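**Whiteboard marker that won't wipe off?**

Posted by breline_mom

I left a board in the spare room since March and now the old lines just smear. I've tried a dry cloth and about 22 paper towels, lol. Do I have to buy a new one?

**Nazareno Piras**

Nope! Draw over the old lines with a fresh dry-erase marker, count to five and wipe while it's still damp. The new ink loosens the old stuff (do a small corner first).

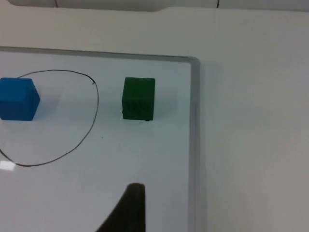
Page 139

If that doesn't do it, try rubbing alcohol on a soft rag, then plain water. I did mine on Sunday and it took maybe ten minutes.

**lirkmont_dan**

toothpaste worked for me but it scratched a little. so maybe don't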